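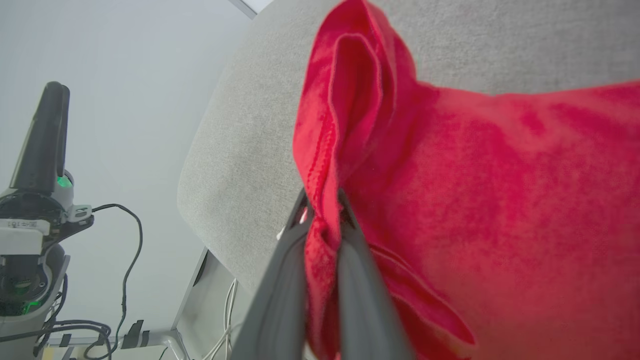
## Kernalby 2,000 portable power station

When the electricity goes off on a January evening, most of us find out very quickly how much of the house depends on it: the boiler pump, the broadband, the kettle, the little lamp on the landing. The Kernalby 2,000 was put together with just that sort of evening in mind, and we've been very pleased to stock it in our Pennington shop through two winters now.

It holds 2,000 watt-hours and gives a steady 500 watts, so it will happily run a central heating pump, a fridge, a router and a few lamps together. It won't run a fan heater or a kettle, I'm afraid, and we'd sooner you heard that from us before you bought one!

### What you get

- Kernalby 2,000 unit with carrying handles
- Mains charging lead
- Trison car charging lead
- Printed handbook (large type, bless them)

### Charging

A full charge from the mains takes an evening and a night. You can also use the Clitell 100 folding solar panel, sold separately, which gives up to 100 watts in good sun – rather less in a British December, so do treat it as a top-up. Please charge the unit every three months even if you haven't needed it.

### Price and delivery

£280 deposit, with the balance due on delivery. We carry it indoors to whichever room you like, stairs included, and will gladly show you the buttons before we go.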